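Bread dries out by the second day, what am I doing wrong?

Posted in Baking and Bread
413 views

Ketill Frandsen
I have been making a plain white tin loaf at home since we moved to Boltville. It comes out of the oven fine and the first few slices are good. By the next evening the crumb is dry and by breakfast after that I only want it for toast. I use 500 g strong white flour, water, salt, a sachet of yeast and no fat. It bakes for 40 minutes in a fan oven. I let it cool on a rack and then put it in the fridge in a paper bag. My kitchen gets warm in August, so I thought the fridge was the safe choice. Is it the recipe or the way I'm keeping it? I don't want to buy a machine or anything with additives in it.

3 replies

Bendero
Fridge. Take it out of the fridge. Bread goes stale faster in there than on the worktop, it's to do with the starch. Freezer is fine, fridge isn't.

Jytte Hafþórsson
Bendero is right about the fridge, but I would change the recipe a bit as well.

A loaf with no fat in it will always go dry quickly. Baguettes are made that way and are meant to be eaten the same day. Put in 18 g of soft butter, or the same weight of oil, and you should get another day from it. If you don't mind the taste, swap a little of the water for milk. You haven't said how much water you use. For 500 g of flour I would go up to 330 ml and put up with the dough being sticky for the first few minutes. Don't add flour to the worktop every time it sticks, as it all ends up in the loaf. A smear of oil works better.

Forty minutes in a fan oven could also be too long, depending on the temperature. Try taking it out 5 minutes sooner. Tip it from the tin and knock on the base, and if it sounds hollow it is done. If you have a probe, look for 95 degrees in the middle.

Then let it go completely cold before you wrap it. A paper bag lets the moisture out, so it keeps the crust crisp and dries the inside. For a soft sandwich loaf use a plastic bag or a lidded tin. In hot weather keep an eye out for mould, and wash the tin with vinegar if you find any.

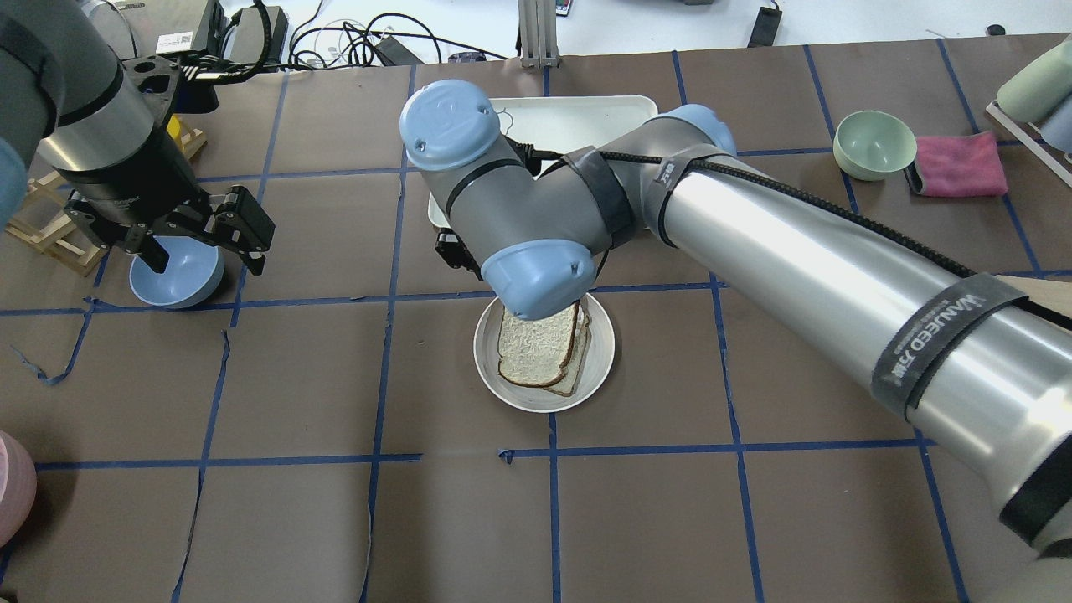 Slicing matters too. Cut only what you are going to eat and stand the loaf on its cut face on the board. If you have sliced more than you need, don't spread the slices out. Stack them one on the other, like the two on the white plate, and only the outer faces are left open to the air. Line the crusts up better than those, where the top slice sits a little off the one under it, and put an upturned bowl over the lot. That will do until lunch. For anything longer, slice the whole loaf once cold and freeze it in a bag. The slices can go straight in the toaster, or leave them on the side and they will be soft enough for sandwiches before long.

Kassab
I've had the same trouble and mine was old yeast, it was 8 months past the date. Might be worth checking. Also my mum puts a potato in hers, mashed, no butter or milk in it. She says it keeps for days but it never lasts that long at our house so I can't say.

Ketill Frandsen
Thanks all. The yeast is new so it isn't that. I've been using 300 ml of water and the oven is at 200. I'll try the butter and the extra water first and keep it in a tin.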